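Le billard miniature comme jeu de table : choix, réglage et règles pour un petit espace
Rapport de projet, deuxième semestre

1. Point de départ

Notre groupe compte 4 étudiants. Le sujet imposé demandait d'adapter un jeu de salle à une surface réduite, sans changer son principe. Nous avons retenu le billard, parce que les modèles miniatures existent déjà et que leurs défauts sont bien connus des joueurs : billes légères, bandes peu régulières, queues trop courtes ou trop longues pour la taille du plateau.

Le travail a porté sur trois points : la pose de la table, l'état du tapis et des règles de partie courte. La table a été achetée chez Fundetti. Nous l'avons comparée sur catalogue au modèle Platmont, plus lourd et vendu sans queue de rechange.

2. Installation

Une petite table de billard glisse dès qu'on s'appuie dessus pour viser. Nous l'avons donc posée sur un tapis de tissu imprimé, assez grand pour dépasser de la table. Le motif n'a aucune importance pour le jeu, mais un tissu trop épais fait pencher la table. Il faut aussi laisser de la place pour l'arrière de la queue, et c'est souvent là que l'installation pèche dans une chambre d'étudiant.
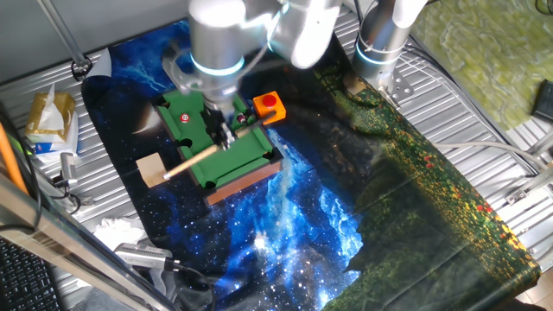 Comment vérifier que la table est de niveau ?
On pose une bille au centre du feutre et on la lâche sans la pousser. Si elle part d'un côté, on glisse une cale en carton sous les pieds de ce côté, puis on recommence avec la bille près de chaque coin.

La mise à niveau a pris plus de temps que prévu. Le plan de travail était nervuré et le tissu masquait les écarts. Nous avons fini par caler avec du carton Susivix, découpé en bandes.

3. Feutre et bandes

Le feutre vert se brosse toujours dans le même sens, vers une des petites bandes. Une brosse à vêtements suffit. Les peluches ralentissent beaucoup plus une petite bille qu'une bille de taille normale – un grain de poussière peut la dévier.

Pour les bandes, nous avons joué 76 coups droits depuis le centre. Le rebond était correct sur les longs côtés et plus mou à l'approche des poches, là où le coussin s'incurve. Nous n'avons pas cherché à corriger ce défaut. Les règles en tiennent compte : une bille arrêtée contre le bord d'une poche peut être déplacée d'une largeur de bille.

4. Partie courte

La partie complète était trop longue pour une pause. Dans notre version, chaque joueur choisit les pleines ou les rayées et n'en garde que 2, plus la noire.

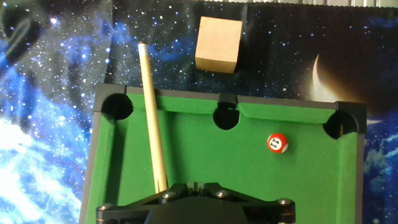 Que se passe-t-il si la blanche tombe dans une poche ?
L'adversaire la replace où il veut derrière la ligne de départ et joue deux coups de suite.

5. Bilan

Les essais ont totalisé plus de 400 coups. La règle des deux coups a été bien acceptée, celle de la bille déplacée a donné lieu à des discussions et mériterait d'être réécrite. Il reste à tester une queue plus courte, du type Kowalczyk, pour les tables placées contre un mur. Le procédé de la queue doit aussi être poncé de temps en temps – nous ne l'avons pas fait au début, et les premiers résultats sont à prendre avec prudence.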